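Keeping the old machines going in Gedness

October 19, 2021

Shop's at the bottom of the hill, between the chippy and what used to be the bank. Small window, big sign. Door sticks. Inside it smells of dust and toast, and the woman who runs it is on the phone when I get there, so I wait by the radiator and read the notices.

She's been mending computers in Gedness for 20 years. Before that she did payroll at Irnavard, the seed firm, where she was the one people fetched when the printer sulked.

"I wasn't trained," she says, phone down at last, kettle on. "I just wasn't scared of it. Everyone else stood back and I took the lid off."

When Irnavard shut its office she took the pay-off and the lease on this place in the same month. April, raining. First customer wanted a key cut.

Mostly it's laptops now, she says. Cracked screens, tea, more tea. But she likes a desktop best. Asked why, she thinks about it for a bit.

"You can get your hands in. Everything has a place and you can take out one part and put another back. A laptop, half of them, it's all glued. You're fighting it."

What does she charge? Depends. She won't take a job if the mending costs more than the machine's worth, and she tells people so at the counter, which has lost her money over the years. One chap had been quoted 300 pounds elsewhere for a new machine when his old one only needed a clean and a bigger drive. She did it while he had his lunch.

"He came back with a cake. Shop cake, but still."
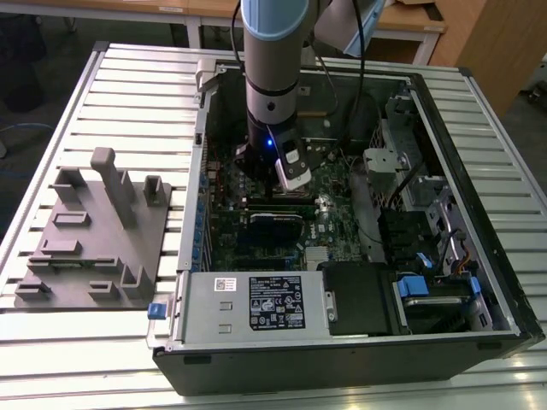
A desktop tower on its side with the panel off, power supply nearest.

Power supplies are the thing she bangs on about. People buy the cheapest, she says, then wonder. She never opens one up herself, it gets swapped whole and the old one goes to the tip in the right bin. "I've had one belt off the mains in my life and I don't need the second."

The other thing is backups. She has a speech. I get the speech.

"Photos. It's always photos. They don't care about the computer at all, they want the pictures of their mum. And I have to say to them, I'll try. I hate that bit. You go home with it."

Does she get most of them back? She wobbles her hand. Some. A drive that clicks, don't keep switching it on, she says, bring it in as it is.

Lockdown was mad. She had 31 machines in the back room at one point, all wanted for school, and families leaving them on the step in carrier bags. A few she patched up and gave away. She doesn't want a fuss made of that so I'll leave it there.

There's a bigger place opening out at Dasovport, by the ring road, and I ask if she's worried. Shrug.

"They'll sell them. I'll mend them. Suits me."

And Greco, the café over the road, has asked her to run a morning for people who want to learn the basics. She's said yes, though she doesnt fancy the talking. Bring your own machine, bring the charger, thats the bit everyone forgets.

The phone goes agian. Somebody's screen has turned sideways. She tells them which keys to press, listens, tells them again, slower.

"No charge," she says. "No, really. Bye, love. Bye."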